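Review: the Vurkico two-handed lifting method, run on our own arms
Ada Dal Bello, March 21, 2019

Short version – good, slower than I wanted, worth the setup if you move furniture-sized stuff with two arms. Longer version below, typed between runs so forgive the state of it.

Vurkico is a way of training a pair of arms to grip and shift one big rigid thing together. You guide both arms by hand, it records, it learns how the two sides depend on each other. The older method we had, Pakance, treats left and right as separate jobs and hopes they agree. Mostly they don't. One side pulls early, table goes skew, everyone swears.

Setup took 2 days. Docs are thin on hand calibration and there's a step missing about zeroing the wrists, found it in the end in the Sanna config notes of all places. Once past that, fine. We recorded 168 guided runs, then left it to train overnight.

Test object was the green-topped table. Long, narrow, flat edge at the end you grip. Harder than a box becuase the fingers have to go under the board and there's a crossbar just below, so not much room to be sloppy.

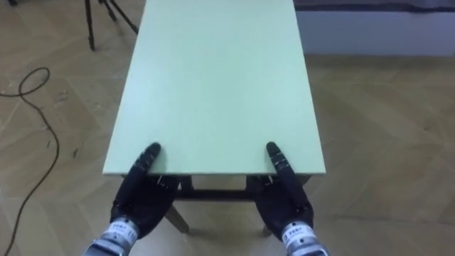 Both hands on the near edge, one finger of each on top, the others hooked under.

The grip is the best bit of the whole method. Pakance used to pinch with everything and slide off. Vurkico picked up our habit of laying a finger along the top, from the guided runs alone, no extra rule for it. Very pleased with that.

Results. 454 trials in all, start position of the table changed each time. Straight pulls good. Turning on the spot less good, left side lags and the far end swings wide. Failures came in clumps after a restart, which smells like calibration again and not the learning. Haven't proved that.

Gripes:
– replanning pause of 10 seconds if one hand loses contact. Far too long
– logs from the two arms are stamped seperately, lining them up is a chore
– no sensible way to add a few new runs without training from scratch

Would I go back to Pakance? No. Would I give this to a student in their first week? Also no. If turning gets fixed in the next release I'll rerun the lot and update this page.

Recent reviews
Floltolow wrist mounts, long-term test
Pakance on a single arm
Sanna config editor: first look
Cable covers for lab floors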